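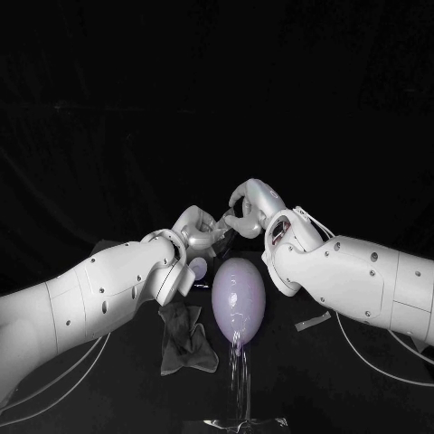
Wednesday, May, gone 6 and still at the bench

Lovely long day on the collar pieces for the Nandura show. Kittipong came by with the glass beads he'd promised me (a whole biscuit tin of them, bless him!) and we sat sorting them by colour until the tea went cold. I counted them twice for the stock book and got 938 both times, so I'm trusting that.

The big orange collar is strung as far as the left shoulder. I doubled the thread this time, as the last one sagged dreadfully once it was on the stand, and it hangs much better – though the felt backing still puckers at the neck and I'll have to unpick that bit tomorrow.

Khalil, if you're reading this, I've borrowed your good pliers and they're in the top drawer. Also, Trindero want two brooches for their window, any colours we like, so do have a rummage in the button jars and leave your favourites on my tray.

Still to do: earring hooks, price labels, ring Antwi about the plinths.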